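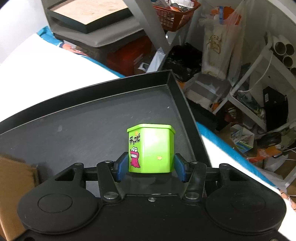 About Us

Skislow is a planning shop. We help schools, small workshops and family-owned warehouses figure out what robot equipment they need, what it will cost them over its whole life, and when to buy it. We don't build robots and we don't sell them, and we take no commission from the people who do. You pay us a flat fee, we learn your work, and at the end you get a written plan and a budget you can carry into a meeting without us.

We started in January, in a rented room in Imusville with one long table and a radiator that knocked. There were 4 of us then and there are 12 now, and the radiator is somebody else's problem, as we moved over to Flandudwood when the lease ran out. The table came along. Most of our days are still spent at one much like it, picking up ordinary small things with grippers and putting them down again, and writing down how it went.

That may sound like a funny way to draw up a budget, so let us explain a little. When a customer comes to us, they have usually been looking at arms. Arms are what the brochures show, and they are handsome, and the price is printed right there. But the part of the machine that touches your goods is the gripper, and the finger pads wear, and the trays and lighting have to be bought by someone, and a person on your staff has to be given the hours to learn it all. We have seen plenty of budgets where the arm took up nearly every dollar and the rest was one line that said "misc." We like to start from the other end! Bring us a carton of the things you handle every day, the odd shapes especially, and we'll begin with those.

Hand-held grippers are a big part of how we do this. They let us try a finger shape or a pad on your own items long before you've signed for anything with a motor and a safety fence. Small toys, plastic tubs, chargers and figurines all get their turn, often out of a plain cardboard box, as a lot of our customers' goods come to them that way and a box with walls asks more of a gripper than an open tray does.

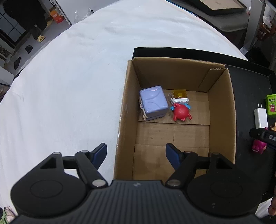 Karabo Radebe wrote to us after the Shabalala project that the gripper pages were the ones that got passed around the building, and that the line for spare pads, which had looked fussy in the draft, was the first one the finance office approved. We were so pleased with that letter that we pinned it up by the coffee maker.

Shabalala is a fair picture of how a job goes, if you're wondering. They wanted a sorting bench and had a purchase order half written. We asked them to hold off for 7 weeks. In that time we went through 84 of their items by hand, talked with the people on both shifts, and came back with a plan in two stages, the second of which they are free to skip. We wrote it in plain words, with the guesses marked as guesses.

What a plan from us covers:

Equipment, with a second choice for each large item
Spares and wear parts
Floor space, power and lighting
Staff time for setup and training
What to put off until next year, and what it costs you to wait

Sometimes the plan says don't buy. We've told a few good people that a better bench and a cart would serve them for now, and a couple of them have come back since with bigger questions.

If you'd like to talk, call or stop in. Bring your box of odd things, and bring last year's budget too, even if it's messy.

Page last updated 2 Apr 2022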